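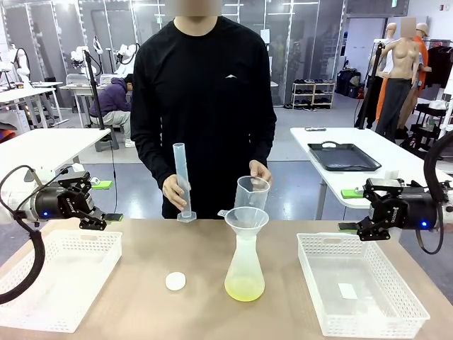

Do you need proper measuring kit to mix your own cleaners and plant feed at home?

Less of it than the shops would like. One jug with a handle, one narrow cylinder for small amounts and a funnel that fits the bottle you're filling will see most people through. Everything else is storage.

I say this as someone who bought the twelve-piece Prilomis set and has used perhaps a quarter of it. The tips below are what survived a winter of decanting, and I've left out the ones I tried and didn't believe.

Plastic or glass

Clear plastic. I know glass looks nicer on a shelf, but I do my pouring over a tiled floor. The complaint about plastic is that it goes cloudy, and it does, particularly if you put it through the dishwasher. Wash it by hand in lukewarm water and don't scrub the inside with anything green and scratchy.

Reading the level

Stand the thing on a flat table, bend your knees and look straight across. The liquid curves up at the sides, so read the bottom of the curve. People hold the jug up to the light and squint, and then wonder why the second batch is stronger than the first. For anything under 50 ml a wide jug is guesswork whoever made it. Use the cylinder.

I checked my 1000 ml jug against the kitchen scales in May, filling it with plain water to the 400 line. It came out at 397 g, which is fine for floor cleaner. The cheap Nepia one was 42 g out at the same mark and now lives in the shed with the birdseed.

Funnels

A wide funnel in a narrow neck makes the whole bottle top-heavy, so hold the neck with your spare hand. Lift the funnel a little as you pour, or air gets trapped underneath and the lot glugs back at you. Trudy Brunton wrote in to recommend a bendy straw down the side to let the air out. I tried it on a Wednesday evening and spent longer fishing out the straw than I'd saved.

Put the cap down where you can see it before you start, top side down. Mine go under the cooker otherwise.

Baskets 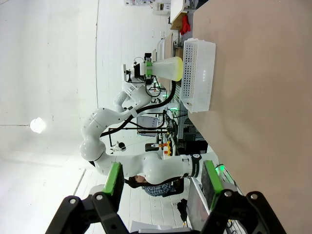 Holes matter more than size. A solid tub collects drips at the bottom, and whatever you put away damp will smell by the weekend. Plastic baskets with perforated sides let things dry and can be rinsed under the tap. I'd skip the Giltia ones with the fabric lining, which seem to me to miss the point entirely.

Keep 2 baskets going, one for clean and one for used. Lachlan Merrick swears by colour-coding his. I put a bit of card in the bottom with a word on it and that does the job.

Labels and leftovers

Write on the bottle the day you fill it, with what's in it and how strong. Pisteck sell a special pen for this at a silly price. Masking tape and a biro are just as good until they get wet, so put clear tape over the top. Never reuse a drinks bottle, and never mix bleach with anything except water.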